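水准点

韦恩贝格水文站的基准档案一共三册，蓝色布面，存放在二楼朝北的铁柜里。班纳夫谢·马赞达拉尼接手时，前任塞佩尔·克尔马尼已经离站，交接单上只有签名，没有备注。

她的任务是复核克苏拉河左岸的水准点高程。该线路全长26公里，沿堤布设，起点在旧闸房的墙脚，终点在夸克镇教堂的台阶侧面。历次复测的闭合差都在限差之内，其中最近一次由克尔马尼完成，外业手簿字迹工整，改正数用红笔写在右侧栏里。

问题出在17号点。按手簿，它比上一次复测低了89毫米，而前后两个相邻点没有变化。堤身若有沉降，通常是成段的，不会只落在一块石头上。若是读数错误，往返测较差会暴露出来，可往测和返测相差不到一毫米。

她先查仪器。检定证书在有效期内，i角合格。再查标尺，尺底磨损记录正常。最后查人，当天扶尺的是帕尔瓦内·拉希米，现在调到下游的维基克站，管雨量计。

电话打过去，拉希米说她记得那天风大，午后气泡一直不稳，克尔马尼等了将近30分钟才开始读数。

“17号点呢？”

“17号点没什么。点在芦苇后面，要绕一段路。”

“石头有没有松动？”

“我把尺立上去，是稳的。”

班纳夫谢把通话内容记在工作日志上，注明时间，画了一条横线。

第二天她独自去现场。左岸的路有一段被菜地占了，车停在闸房，步行。17号点的点之记写得很清楚：距堤肩外沿两米四，花岗岩标石，顶面嵌铜质半球，东南方向有独立柳树一棵。柳树还在。她拨开芦苇，找到标石，用刷子清掉顶面的泥，拍照，量取到柳树和堤肩的距离。到堤肩的距离是三米一。

她又量了一遍，三米一。
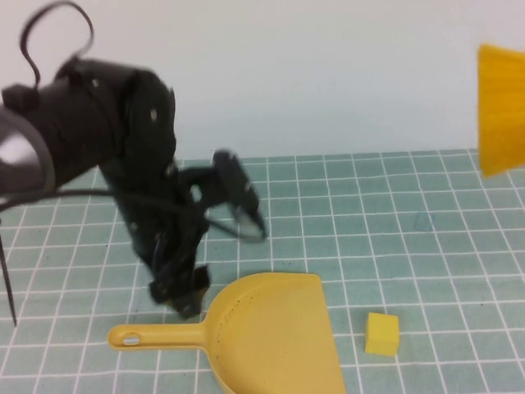

点之记上的数字不会自己改变，堤肩在那次复测之后也没有整修过，工程处有函可查。剩下的可能是石头换了位置，或者这是另一块石头。她沿着芦苇往北找，每隔半步用钢钎探一次。探到第七次，钢钎碰到硬物。挖开表土，下面是一个方形的坑，坑壁平直，坑底铺着碎砖，尺寸与标石底座相符。从坑心量到堤肩，两米四。

回到站里，她重新翻第三册档案。在埋设记录和复测记录之间，有一页的装订孔比别的页多出一对，说明它曾经被取下来，又装回去。那一页是标石迁移申请，申请人塞佩尔·克尔马尼，理由栏写着“原址侵占坟地”。审批栏空白。

她不知道左岸有坟地。地形图上没有，1比500的图上也没有。她去问弗洛里安·德尚，他在韦恩贝格管地籍，办公室在楼下。德尚调出宗地图，说17号点附近是堤防用地，再往前查属于荒滩，没有登记过墓葬。

“没有登记的呢？”

“没有登记的，我这里查不到。”

她又给拉希米打电话。这一次拉希米停了一会儿，问她是不是挖了。

“探了七个点，挖了一个。已经回填。”

“坑里有什么？”

“碎砖。”

“那就好。”拉希米说，“那边埋着福鲁格·拉什提。她在旧闸房看了很多年水尺，没有家属，发大水那年去世，路断了，就近葬在堤下。塞佩尔小时候住在闸房旁边，认得那个地方。埋石头的施工队不认得。”

“他应该走审批。”

“他走了。申请交上去，过了176天，没有答复。他就自己挪了。”

“高程变了89毫米，他没有加说明。”

“他说数据是真的。石头在哪里，就测哪里。”

班纳夫谢问，后来为什么又把申请表装回档案。拉希米说这个她不清楚，要问本人。本人的电话她没有。

复核报告须在月底前提交。四月的天气适合外业，她用两天时间重测了16号点至18号点，往返各一次，较差合格。新位置的高程与克尔马尼的结果相差0.3毫米。数据本身没有问题，有问题的是点名：同一个编号，对应先后两个位置，成果不能接续使用。按规范，原点应注销，新点另行编号，并补办迁移手续。

她把处理意见写成四条。第一条，原17号点自迁移之日起注销。第二条，现有标石编为17甲，高程采用本次复测值。第三条，两点之间的历史成果不得用于沉降分析。第四条写了又删，删了又写，最后定为：原址半径三米范围内，今后不再布设测量标志，不取土，不打桩。

理由栏要求必填。她查了系统给出的选项，有“地质条件不良”“通视受阻”“权属争议”和“其他”。她选了“其他”，在后面的方框里输入：原址已有固定标志。

审核人德尚把报告退回来一次，批注问固定标志属于何种等级，有无点之记。她下午又去了一趟左岸，带着皮尺和罗盘，填了一张空白的点之记。标志类型一栏写“无标石”，点名一栏写“拉什提”，高程一栏画了斜线。交通路线写得比别的点都细，从闸房下车，沿堤向北，过菜地，见柳树后离开堤顶，绕过芦苇。

报告第二次提交后通过了。点之记归入第三册，排在17甲的前面。装订的时候她对齐了孔，压平，只打了一对。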